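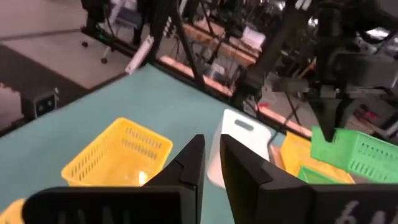
White board with handle slot, upright on the teal mat

Wonley Recounts: data card

Version of 02/01/2026. Maintained by the Grirkano project. Replaces the February release of the year before, which should no longer be used.

Summary

Wonley Recounts is a table of council ward contests in the Wonley district in which the votes were counted more than once. It holds one row per count, so a contest with a first count and two recounts takes up three rows. There are 70 contests. The table was built to study how far totals move between counts and which kinds of ballot paper account for the change.

Contents

counts.csv: one row per count
contests.csv: one row per contest
doubtful.csv: papers set aside for a ruling, by category
wards.csv: ward names and codes, with boundary changes
notes.txt: free text copied from the count sheets

All files are UTF-8 with comma separators and a header row. Empty fields mean the value was not on the count sheet. A zero means the sheet said zero. Earlier releases mixed the two in doubtful.csv.

Main fields in counts.csv

contest_id: joins to contests.csv
count_no: 1 for the first count, 2 for the first recount, and so on
candidate_code: position on the ballot paper, not alphabetical order
votes: valid votes given to the candidate in that count
rejected: papers rejected in that count, all reasons together
scope: full, or bundle if only the bundles were checked
asked_by: candidate, agent or officer

The scope field matters for most uses. A bundle check confirms the number of papers in each bundle and does not look at the marks again. Comparing a bundle check with a full recount will understate movement. In 16 contests the scope was not written down and has been left empty. Do not fill it from the time taken, as staffing differed between halls.

Sources

Figures were typed from signed count sheets held in the Wonley district archive. Each sheet was typed twice and the two versions compared by script. Where they differed, the sheet was read again and the corrected value kept. Where a sheet had been altered by hand and initialled, the altered value was used and the original recorded in notes.txt.

Contests in Purley ward appear under two codes. The ward was split and later rejoined, and the sheets follow the boundaries in force at the time. Use wards.csv to combine them. Noiphan ward has no first-count sheet for one contest, so its rows begin at count_no 2. Scripts that assume every contest starts at 1 will fail on it.

Known problems

Rejected papers are split by reason only in the later sheets. Before that there is a single total.

Postal votes are not recorded separately. They were mixed with the other papers before counting and cannot be recovered from this source.

Two-seat wards allow each voter up to 2 votes, so the sum of votes may be larger than the number of papers. Check the seats field in contests.csv before working out turnout.

Contests with a margin above 20 votes are few. A recount was seldom granted at that distance, and the table says nothing about wide margins in general.

Tied contests have tie set to yes. The winner was chosen by lot and the extra vote is not included in votes.

Suitable uses

Measuring change between counts, teaching basic joins, and testing software that reads count sheets. The table should not be used to compare the accuracy of named halls or to estimate how often recounts happen, as contests with a single count are left out.

Privacy

Candidate names have been removed. They are on the public notices and could be matched again through ward and date. No voter data is included.

Changes in this version

Purley codes corrected in wards.csv
Blank and zero values separated in doubtful.csv
asked_by added
Duplicate rows removed from one Noiphan contest

Licence and citation

Free to reuse with credit. Cite as: Grirkano project, Wonley Recounts, with the version shown at the top of this file. Corrections should give the contest_id and count_no and quote the line from the sheet.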